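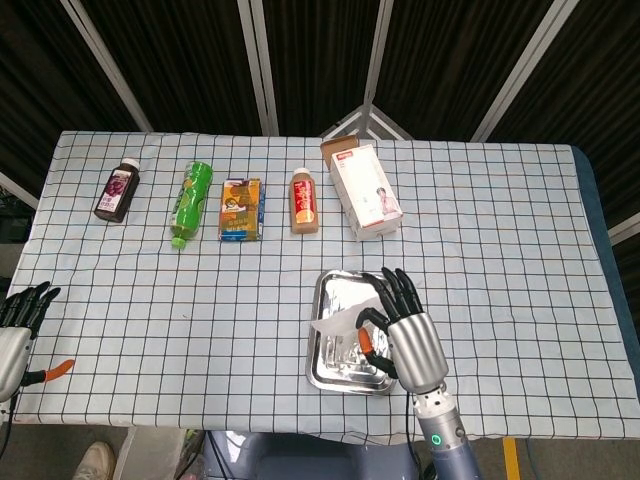

Phong Đoàn

My aunt Thư Đoàn has been selling drinks and snacks in Brustthorpe for so long that people give directions by her shop. I've known the place all my life, and I still had to ask twice before she would sit down and talk to me about it. When she finally did, she kept one eye on the door and got up every few minutes to say hello to someone.

"You want to know why I picked drinks," she said, pouring me tea I hadn't asked for. "I didn't pick drinks! I wanted to sell fabric. But the man who had the lease before me left a refrigerator behind, a big noisy one, and it seemed a shame not to put something in it."

She opened with $4000, most of it saved from her years in the packing room at Gorneo, and 600 of that went on fixing the roof before she had sold a single thing. The first summer was slow. Folks came in, looked at labels they couldn't read, and went out again with a pack of gum.

"So I started opening bottles," she said. "I'd pour a little for whoever was standing there. Plum, milk tea, whatever I had. An old fellow told me the milk tea tasted like his grandmother's kitchen, and his grandmother was from Norway. I never did figure that one out, but he bought three."

The shop is called Omamico, a name she came up with on the bus and has never been able to explain to me in a way that stays the same. Her supplier in those days was a family named Quách, who drove over with the orders and usually stayed for lunch. She still talks about their son's wedding as though it were last week - the soup, mostly, and how long everybody waited for it.

I asked whether customers had changed. She thought about that for a good while, turning her cup on the table.

"The kids know more than I do now," she said. "They come in and ask for a flavor I've never heard of, and I write it down on the pad and order it. Sometimes it's awful. I had a melon soda in July that I couldn't give away, and I like melon."

She works shorter hours these days, and my cousin handles the ordering, though Thư checks every invoice herself with a pencil. Retirement is a subject she doesn't care for. I brought it up anyway, being family.

"And do what?" she said. "Sit at home with the television? Here I get the news before the television does." Then the door opened, and she was up again, asking a woman with a stroller how her mother's knee was doing.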